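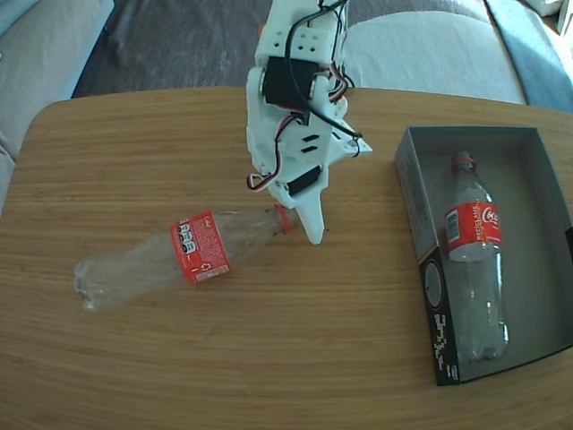 Wednesday, late

Back from Odon at twenty past one. I'm writing this now because if I leave it until the weekend I'll only remember the score. It was 2-1 to them.

I took the afternoon off for it. The game was supposed to be played on a Saturday in the winter and was called off for a frozen field, then it was given a new date and called off again for a flooded one, so tonight was the third try. I had used a vacation day on neither of the first two, which I suppose is something. My ticket from the first date was still good. It had been in the kitchen drawer under the takeout menus and had a ring on it from a cup.

The bus left from behind the Hudov ground at two. It was a Kravets bus, the older kind with the brown seats. They have put in new seat belts but not new seats. I sat on the left, over the wheel, which was a mistake because there is nowhere to put your feet. Two buses were booked and both went, though the second one was half empty and I should have asked to move over when we stopped. I didn't, as my bag was already wedged in overhead and I couldn't face getting it out.

It is 163 miles door to door. I know because the driver reads the number off at the start and again at the end, same as last year, when he made it a mile longer because of a closed ramp. The road was clear until the river and then we sat for a good half hour behind roadwork. No one seemed to be working on it. I ate one sandwich there and saved the other, then ate the other one before we were moving again.

We stopped at Zondedden for twenty minutes. The rest area has been done over since last season and the coffee place has gone. There are machines now. The coffee from the machine is all right but the cup is very thin and I had to carry it by the rim. I walked up and down the parking lot to get my knee going. It was stiff already. A group from the other bus had a ball out and were kicking it against the wall of the car wash until a man came and asked them to quit, and they did.

Most of the talk on the bus was about who would play on the right. Our regular right back is out until the end of the season and the one behind him has a ban. I thought they would move one of the center backs over. The man across the aisle thought they would go with three at the back. Neither of us was right. They used the kid from the reserves, who I have seen play once, in a preseason game in the rain, when he came on for the last few minutes and touched the ball maybe twice.

We got into Odon a bit after six. They park the visiting buses on the gravel behind the lumber yard now and you walk down along the canal. It takes ten minutes and there is one streetlight. I had my small flashlight and was glad of it. There was a line at the gate because only one of the two turnstiles was open, and they were checking bags by hand, very slowly. A woman in front of me had to throw out a full bottle of water. They let me keep my thermos. I don't know what the rule is.

The visitors' end at Odon holds up to 700 and it was nowhere near that. I would have said we filled a corner of it. There is still no roof. They have painted the crush barriers since last time, green, and one of them was still tacky. I have a line of it across the front of my good coat. I tried water on it when I got in and it did nothing. I'll try something else tomorrow, or take it to the cleaners on the corner if they are open late.

The field was in poor shape in front of both goals and fine everywhere else. They had put sand down. The players kept looking at it in the warmup, and our keeper paced around his box and scraped at it with his heel.

First half. We started well. We had the ball for most of the first quarter hour and did nothing with it except win corners, and the corners were all hit to the same spot, and their big center half headed all of them away. I don't understand why you would hit the fourth one there after the first three. Then they scored with the first attack they had. Long throw, flicked on, and their number nine put it in from close range while two of ours looked at each other. It was at the far end so I saw it mostly by the way people moved. The home side behind the goal went up before I knew it had crossed the line.

After that we were bad for twenty minutes. The kid at right back got turned twice by their winger and you could see him start to stand off. A few of the people near me got on him for it. I didn't like that. He's eighteen or nineteen. Late in the half he made a good tackle right in front of us, clean, and got up and played the ball down the line, and those same people clapped him. He looked better from then on.

Halftime I got a pie and it was cold in the middle. I ate the outside. The hut took cards this year, which was new, but the card machine wasn't working, so everyone was going through their pockets and the line got long. I missed the first minutes of the second half and didn't miss anything, I was told.

Second half was better. We brought on the second striker early and went long, and the wind was behind us, not a big wind but enough. We equalized on the hour. It came from a free kick on the left, hit low for once, and it went through everybody and in off the post. The scoreboard gave it to the man who took the free kick and the radio on the bus later gave it to our center back. I was right behind it and I don't think anyone touched it. There was a big pile of people at the front of the terrace and I got somebody's elbow in the ear. It's a little red now but it's nothing.

For the next ten minutes I thought we'd win. We hit the bar. Then we had a shout for a penalty, which from where I was looked like one, though I've thought that of plenty of them. The referee was close and waved it off right away.

They got the winner with 5 minutes left. A shot from outside the box, not hit very hard, and it bounced in that sand in front of the goal and went over the keeper's arm. He just lay there for a bit. I don't blame him, or not much. We had nothing after that. We threw the center backs forward and lost it in midfield each time. They had a chance for a third on the break and put it wide.

The players came over at the end. Not all the way over, but as far as the edge of the box. The kid threw his shirt, and it landed on the track in front of the fence and a steward picked it up and handed it to a boy. Then they kept us in for fifteen minutes while the home end emptied, with the lights already going off on the far side. It got cold then. I had the last of the tea.

So we stay where we are, fourth from the bottom, with the teams under us playing Saturday. I did the sums on the bus and then did them again. If we win both of the remaining home games it doesn't matter what anyone else does. If we win one it probably doesn't. I'd like it to be over with by the last day because that one is away too, and the fare is up again.

About the fare. Someone came down the aisle with a clipboard on the way home, asking who wanted to put down for it. They need 100 people to run two buses or else it will be one bus and a list. I put my name down and paid half. I had said in the winter that I would stop doing the long ones once this season was done, on account of the knee and the cost, and this one would still count as this season, so I'm within what I said.

The ride home was quiet. They turned the inside lights off after Zondedden, where we didn't stop, and most people slept. I can't sleep on a bus. I listened to the radio through one earphone until the station faded and then just looked out. There was fog low down on the fields for a long stretch and the driver slowed for it. Somebody's phone kept going off up front, the same few notes, and no one woke up to answer it.

Walked home from the ground. No cars out. The bakery had its lights on in back already.

Things to do: coat. Call about the knee — I've put that off since September and I may as well ask. Pay the rest of the bus money before the end of next week. Ask at work about the day off for the last game, and do it in writing this time. Get batteries for the flashlight, it was yellow by the time we got back to the gravel.

Program from tonight is in the box with the others. There's a page missing from the middle, the one with the squads on it. The staples are in fine so it must have come that way.

Alarm is set for seven. I'll be no use to anyone before noon.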